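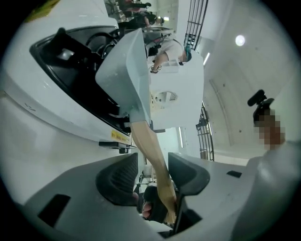
Thilini Miah asked under my last review whether a big white appliance with a glossy finish is worth having in a kitchen that gets used all day, or whether she should go for steel and be done with it.

I have had the Orkano for seven months now, so I can answer that and cover the rest as well.

The finish is fine. The white is still white. Grease shows up quickly on the curved part of the body, but a damp cloth takes it off. The black recess on the front is another matter. It is deep, the rim is rounded, and flour gets in behind the two black loops where a cloth will not reach. I use an old toothbrush.

The small yellow warning label sits just under the recess and I would leave it where it is. I tried to peel one off my old Claeys and the glue stayed on for good.

The black clip on the seam is stiff. Press it in with your thumb before you pull, or you will think it is stuck. Bushra Magsi broke hers in the first week and the replacement took six weeks to come - no charge, but a long wait.

Noise is low. The instructions are poor, with 130 pages and no index, and the cleaning section is split between two chapters.

I paid 970 euros with delivery. The Adico is cheaper but I did not get on with the door. If you bake a lot, get the steel one. For everything else the white will do.

Four stars.

Filed under: Kitchen > Large appliances > Owner reviews
7 comments
Shared 6 times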